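The Comparison

The Institute had resolved to purchase one pair of grippers, and it had two before it. The Aditz had been on loan since spring. The Nastov had arrived with a manual of 151 pages, which Vichien Saengthong read in full and initialed. It fell to him to conduct the trials and to recommend a winner.

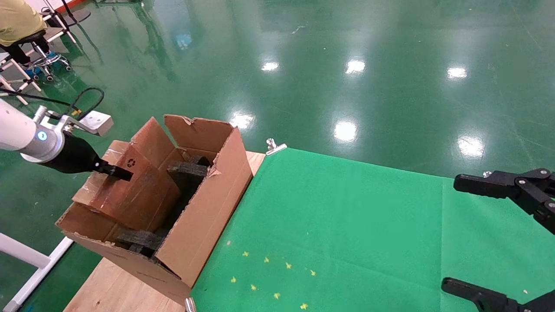 Kereama, June

The trials began at the hour appointed. Under the protocol, each gripper was to open the flaps of a cardboard box, and each attempt was to be entered as a pass or a fail. The protocol made no provision for an attempt that was merely graceful. By noon Saengthong had filled 13 sheets and had begun, in pencil, to write in the margins.

He wrote that the Aditz closed with conviction. He wrote that the Nastov seemed to consider the matter first. Neither remark could be scored, and he did not erase them.
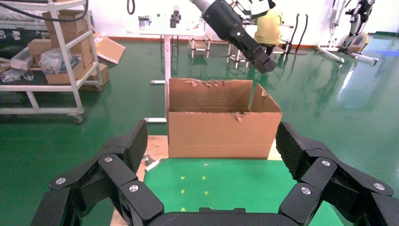
Stellan Sjögren, reading the sheets that evening, observed that hesitation was a fault of the controller and should not be credited to the fingers. Put both grippers on the Loltero controller, he said, and the difference would vanish. He asked that the pencil notes be left out of the report.

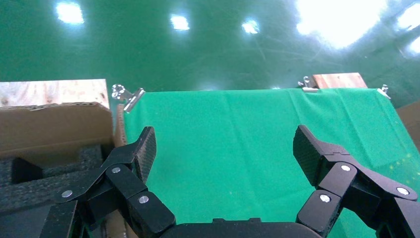 The report required a recommendation, and Saengthong stayed late to draft one. He had run both grippers on the Loltero, as instructed, and the scores stood at 97 for each. He looked up at the table, at the green cloth held along its far edge by binder clips and the box standing open beside it. Then he set the Nastov to try the flap again, with no sheet in front of him. It paused. He wrote its name on the form, signed below, and turned off the lights.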